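About Semex

Semex is a cleaning company for hotels and guest houses. We started with one hotel contract, the Lakatos, and from the first year we stayed with this kind of work only. Today our teams take care of 370 guest rooms and all that lies between them: corridors, stairs, lobbies, elevator doors and signs.

The rooms are the bigger part of the job, but guests see the corridors first. A room number sign is touched many times in a day, by people who follow the arrow with a finger or lean on the wall with a suitcase. For this reason we clean signs by hand on every visit. Clear acrylic with gold decoration takes scratches easily, so on such panels we use a soft cloth and never a powder.

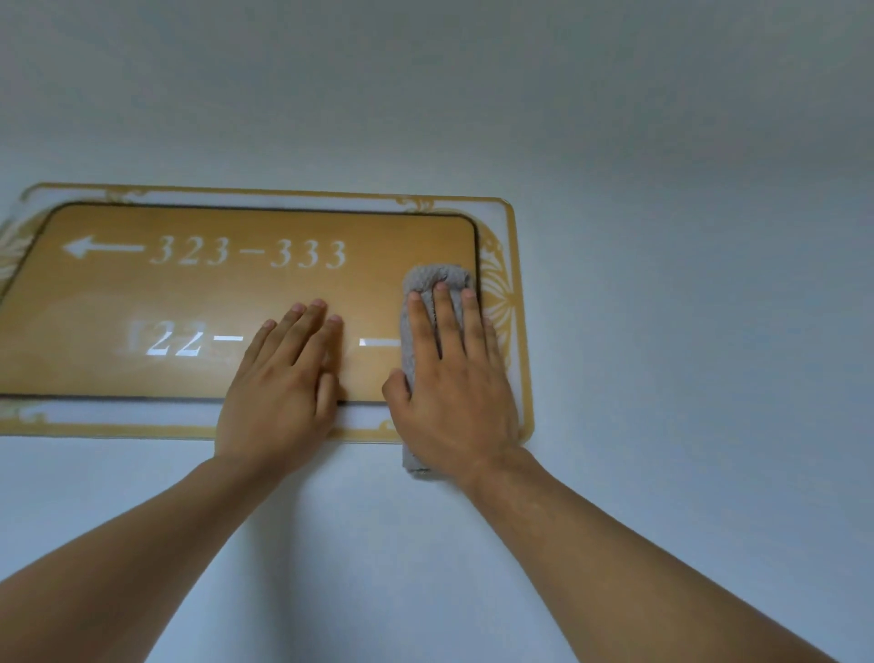 How we work

Our corridor shift starts at 8 in the morning, when most guests are at breakfast. Each floor has its own list, and the list stays on the floor. We wash our cloths in our own laundry, 600 pieces in one load, and we do not use the same cloth for a bathroom and a corridor.

Where we work

We clean the Lakatos, the Sturkex Residence and, since March, also the Roketti guest house. If you have a smaller house, please write to us too. We answer every letter.

Contact: Semex office, open until 4 p.m. | © Semex. All rights reserved. | Back to top

This website uses cookies. By continuing you accept our cookie policy. OK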